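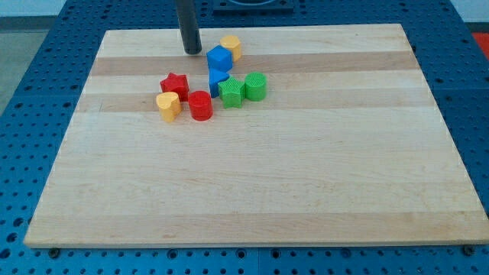

# Rarnetow Tabletop Pushing Kit

Sold by Otgate. Page updated Tuesday, October 28, 2025.

Rarnetow is a set of eight colored blocks, a joined-plank wooden board and a rod end piece for robot arms. It is meant for people who study language-conditioned pushing: the arm gets an instruction such as "move the green star next to the green cylinder" and has to do it with a single rod and no grasping. We sell the kit. We also read the papers that come with kits like it, and we think buyers should know which claims hold up.

## In the kit

- Eight blocks, two each in red, blue, green and yellow. Stars and cylinders come in both red and green; the blue pair is a cube and a triangle, the yellow pair a heart and a hexagon.
- One pale wooden board with darker bands along the grain.
- One dark rod with a rounded tip.
- Printed instruction list, 30 phrases.

The arm, the perforated table and the mounting hardware are not included.

## About the method

The Urnetska method, which most customers ask about, trains a policy on people steering the arm freely and labels the recordings afterward. Its write-up says the policy follows new instructions it was never trained on. Maybe so. The test set behind that claim has 12 instructions, and 11 of them use a color and shape pair that was already in the training labels. The remaining one was counted as a success after an operator reworded it. We would call that a promising start and leave it there.

We ran the released policy on our own bench with the Rizk controller. A few notes from that:

- Blocks spread far apart gave it little trouble. Blocks bunched together were another matter. When the triangle, a star and a cylinder touch, a push on one moves the rest, and the policy often kept pushing the wrong one.
- It mixed up the two stars more than the two cylinders. We don't know why, and the write-up doesn't report results by shape.
- Starting layouts matter a lot. The published runs don't say how the blocks were laid out before each trial - a careful person with a ruler can make nearly any policy look good.
- The bands in the wood may act as landmarks. We turned the board end for end and saw more misses near the edges, but over 4 sessions that is a hint and no more.

None of this is a fault in the blocks. If you plan to report numbers with this kit, please publish your starting layouts and every failed trial. Success rates taken on different boards or under different lighting shouldn't be put in the same table.

## Fit and care

The rod needs an adapter for most wrists, sold separately. Check the clearance over the far edge of the board before the first run; a low wrist can hit fixtures mounted behind it. Wipe the board with a dry cloth. Don't sand or oil it partway through a study.

Single replacement blocks can be ordered by color and shape. Boards are sold one at a time, and the grain and tone vary - ask for two from the same batch if you need a matched pair.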